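3. What people do with a loose cable

I should say at the start of this section that I came to cables by accident. The study was meant to be about how households in Ploltstead store things they don't use every day, and I had a nice tidy list of cupboards, lofts and under-stair spaces to ask about. Then I did the first few home visits and kept being shown drawers. Always the same sort of drawer, with batteries and takeaway menus and a great knot of leads in it, and always with an apology. By the fourth visit I'd rewritten half the interview sheet.

So this part of the paper deals with the leads themselves, and with the habits people have for keeping them under control. We ended up with 109 households, of which 29 let me come back a second time and look again. Everything below comes from those visits, from my notes, and from the short diary sheets people filled in during September (a big thank you to everyone who did, some of them are very funny).

3.1 Loops, coils and bundles

I use three words in what follows, and I've tried to stick to them. A coil is a cable wound round on itself several times, usually for putting away. A bundle is a cable folded back and forth and held in the middle, with a tie or a bit of string or, in one kitchen, a hair bobble. A loop is slack left in a cable that is still plugged in: it goes out, turns, and comes back. Figure 3 has a wide one, in black cable, and it's the shape I mean whenever I write "open loop" from now on.

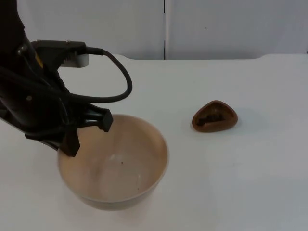
Reading time for this section: 4 minutes

Figure 3. An open loop. The cable leaves its plug, arcs out to the right and sweeps back to the left.

People hardly ever talk about loops. Ask someone how they keep their cables and they'll tell you about the coils and the bundles, the things in the drawer, and skip straight past the slack hanging behind the telly. I did the same in my own house when I piloted the questions! It took a rewording ("is there any cable in this room that's longer than it needs to be?") before the loops began to turn up in the answers, and after that there was no stopping them.

What surprised me was how strongly people felt once they'd noticed. Some wanted the slack gone altogether and had pinned it along the skirting board, pulled so tight that the lamp couldn't be shifted a hand's width. Others left it on purpose. One woman told me she liked "a bit of give", and I've borrowed that phrase for the rest of the paper, as it's far better than anything I had.

3.2 Tidying products

I had expected shop-bought organisers to matter more than they did. Two came up often enough to mention. The Juvar clip, a small springy thing sold in strips, was mostly bought for a desk and then used somewhere else entirely, on a shelf or round the back of a bed. The Vateo box, which hides an extension lead under a lid, was well liked by the people who had one, though on my second visits I found a fair few with the lid off and sitting on the floor beside them.

Frimpong (1998 to its closing, a hardware shop on the high street, much missed) was named again and again as the place where people used to buy cable by the length. I think this matters. If you could ask for exactly as much as you needed, you had less left over, and the older diary keepers said so in nearly those words. Leads now come in fixed lengths and you take the longer one to be safe. I did it myself last winter and there is a good arm's length of it behind my bookcase.

3.3 A note on the diaries

The sheets had room for one line a day, and most people ignored that and wrote up the sides. I've kept their spelling where I quote them. Entries that only said "same as yesterday" were counted with the day before, and blank days were left as blank. Sheets from shared houses were harder to place, as several people had plainly written on the same one, and I've treated each of those as a single household throughout. The wording of the questions, old and new, is in the appendix.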